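4. Setting up a support desk at a music event

This section covers the Wokik sign-up desk from arrival to the end of the last set. It assumes that the local group has already been registered (section 2) and that at least two trained listeners are on shift.

4.1 Before doors open

1. Log in to Wokik on the desk tablet with the group account. Do not use a personal account.

2. Select Events, then New event. Enter the venue name as it appears on the booking form.

3. Set Desk type to Staffed. The Unstaffed setting hides the listener rota and cannot be changed once the event is live.

4. Enter the seven-character group code. The code is case-sensitive.

5. Agree a quiet place for conversations with the venue manager. It should have a door that closes and should not be used as a store or a route to the stage.
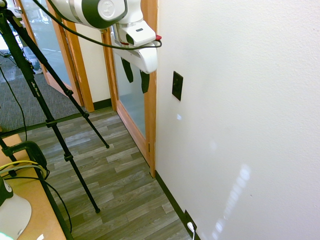 4.2 Adding listeners to the rota

1. Open the event and select Rota.

2. Add each listener by membership number. Names typed by hand are accepted but will not receive alerts.

3. Set the shift length. The longest shift allowed is 70 minutes, after which the listener is marked as resting and the next person on the rota is alerted.

4. Press Confirm. A green bar appears when all shifts are covered.

Note: If the bar stays amber, look for a gap at the changeover between bands. Shifts entered back to back must share the same minute — 20:15 to 20:15, for example. 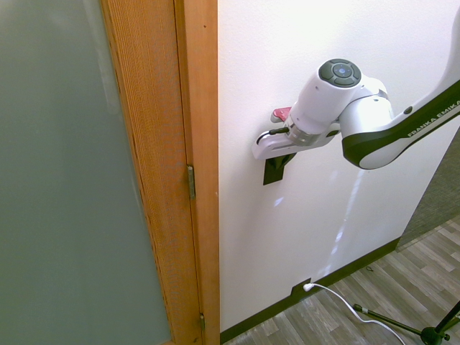 Figure 4-2. FRANKA EMIKA arm, white wall to the front.

4.3 Recording a conversation

Wokik keeps a contact record only. It is not a case file.

1. Select New contact when a visitor asks to talk. Leave the name field blank unless the visitor offers a name and agrees to its use.

2. Choose one follow-up option: None, Email or Local group.

3. If Email is chosen, read the address back to the visitor before saving.

4. Select Close contact when the visitor leaves. An open contact locks that listener's place on the rota.

CAUTION: Do not enter details of health, medication or family in the notes field. Notes are copied to the regional list each night and can be read by every desk leader.

CAUTION: If a visitor is in immediate danger, call the emergency services first. Complete the record afterwards.

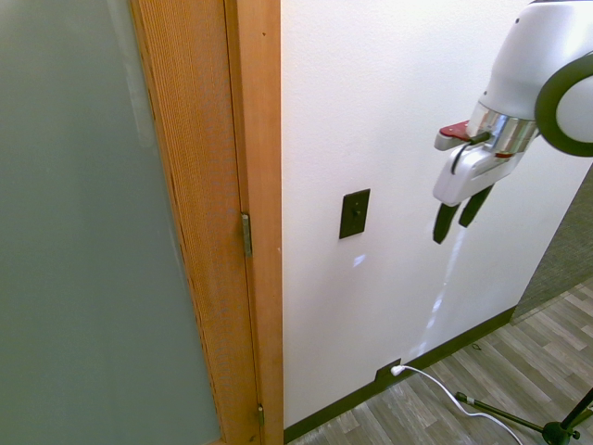

The notes field takes 1,315 characters, including spaces. Longer text is cut without warning when the record is saved. Desk leaders who need more room should use form 11, available from the Cudstead office, and write the contact number in the top box.

4.4 Closing the desk

1. Check that no contacts are open.

2. Select End event and enter the desk leader's PIN.

3. Leave the tablet on and connected until Upload complete is shown.

4. Return unused leaflets and wristbands to the Tindby box. Opened packs go in the same box, with the seal folded under.

Rota faults: Darragh Doherty, Cudstead office.
Contact records and data requests: Waraporn Kamolrat, Tindby office.

Section last revised April 14, 2018.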